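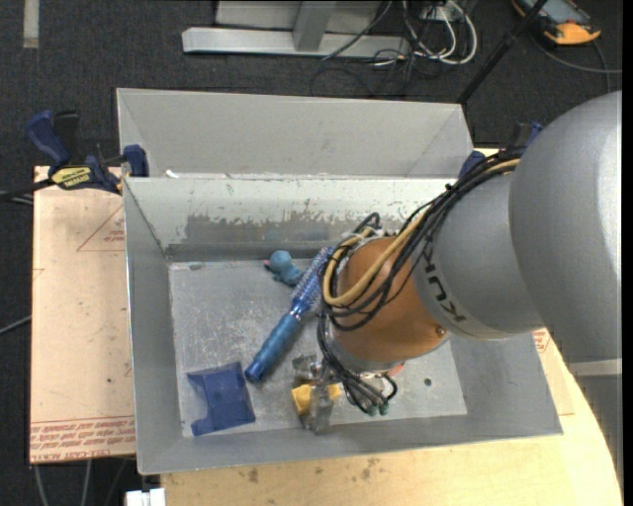
Clellwood FC supporters' travel and tickets: frequently asked questions

Last updated 2 December 2021

When do tickets for away games go on sale?

Season ticket holders get the first window, which opens at 10 a.m. and stays open for 3 days. After that, members can buy, and anything left goes on general sale. The dates for each game are posted on the fixtures page as soon as the home club confirms our allocation. We can't give dates before then, so please don't call the ticket office to ask for them.

How many away tickets do we get?

It depends on the ground. For the Didbridge game this season we have 464, all of them seats behind the goal at the river end. Cup allocations follow different rules and are usually larger.

How many tickets can I buy?

One per season ticket or membership number. If you want to sit with friends, put all the numbers into a single order. Separate orders can't be joined up later, even if they were placed a minute apart.

Can I buy at the ground on the day?

At home games, yes, from the windows next to the club shop, until kickoff. For away games it is up to the home club. Didbridge does not sell to visiting fans on the day.

What are loyalty points and how do I get them?

You earn points for each away league game you buy a ticket for through the club. They only matter when a game is likely to sell out. In that case the first day of sales is limited to people with 60 points or more, and the second day to people with 40 or more. Home games don't earn points. Points are reset every July.

My points total looks wrong. What should I do?

Totals are updated the week after each game, so wait until then. If it is still wrong, email the ticket office with your membership number and the games you think are missing. A photo of the ticket stub helps but isn't required.

I can't go anymore. Can I get a refund?

You can return an away ticket up to noon on the day before the game. We refund the face value but not the booking fee. You also lose the points for that game. After noon we can't take it back, but you can pass it to another member using the transfer form in your online account.

What happens if a game is postponed?

Your ticket is valid for the new date. If you can't make the new date, you have a week from the announcement to ask for a refund. If a game is stopped after kickoff, the home club decides what happens, and we will post the details when we have them.

Does the club run buses?

Yes, to every away league game. They leave from the east parking lot. Departure times are printed on the bus ticket, which is separate from your match ticket. Drivers will not wait for late arrivals. The bus goes straight back after the final whistle, with one stop on the way if the trip is longer than two hours.

Can I bring alcohol on the bus?

No. This is a legal matter and the club can't make exceptions. Soft drinks and cold food are fine.

Can children travel on their own?

Anyone under 16 has to be with an adult who has booked on the same bus. The adult doesn't need to be a parent but must be named on the booking.

Are there accessible seats and buses?

Every allocation includes wheelchair spaces and seats for personal assistants. Assistants get in free. One bus on each trip has a lift, and you should reserve it when you buy your ticket. If you need a space close to the away turnstile for your own car, let us know at least a week ahead so we can ask the home club.

Can I take a flag or a drum?

Small flags are allowed at all league grounds. Anything wider than two seats needs a fire certificate, and a copy has to be sent to the home club before the game. Drums are allowed at home in the Gebru Stand only. Away, ask us first.

Where do I sit if I want to stand and sing?

The lower rows of the Gebru Stand. The Kuler Stand on the opposite side is the family area, and stewards there will ask you to stay seated during play.

How do I contact the ticket office?

By email or through the form in your online account. The phone line is open on weekday mornings and for two hours before kickoff on home matchdays.

Related pages

Getting to the ground
Fixtures and results
Membership prices and benefits
Matchday parking
Gebru Stand: ground rules for flags and banners
Away guide: Didbridge
Ticket transfer form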